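I have owned four soap dishes in two years, and every one of them came with a promise. The Callo had "self-draining channels" and grew a grey jelly in the channels. The bamboo one went black underneath. The third was a magnetic gadget I never did get to hold a bar of anything. So when Beverley Pirihi told me her kids' yellow character dish from Viltico had "changed bath time," I said sure, Bev, and bought one mostly to be able to complain about it.
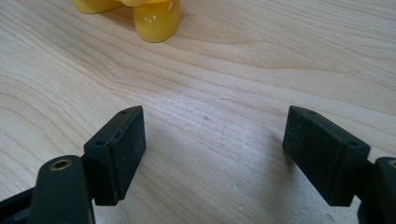
Feet are the selling point, according to the listing, which mentions "raised airflow" before it mentions soap. I'm not convinced. A bowl on legs is still a bowl, and whatever drips off the bar stays in there unless there's a proper way out. What I will grant is that the two fat glossy feet I can see from this side sit on the table without fuss, and a smooth rounded shape like that ought to wipe down faster than slats. It's also very, very yellow. There were 605 reviews when I looked, and I'd guess 600 of them are about the color.

Hsin-yi Kwan, who has more patience for bathroom goods than I do, says the trick is any dish at all plus a rinse each evening. That sounds right to me – and also like an argument for keeping the saucer I already had. 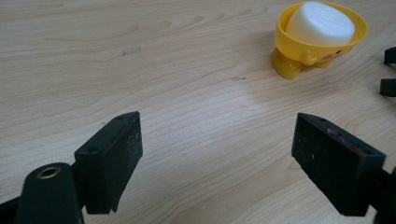
Yellow dish, thick white bar, one pink cheek showing.

My other gripe is fit. A chunky new bar leans in there at a slant with its top above the back rim, and I'd like to know who tested this and with what soap. Maybe it settles once the bar wears down. I'll give it until the end of May next to the bathroom sink, and if I find jelly in it, it goes to Bev's kids.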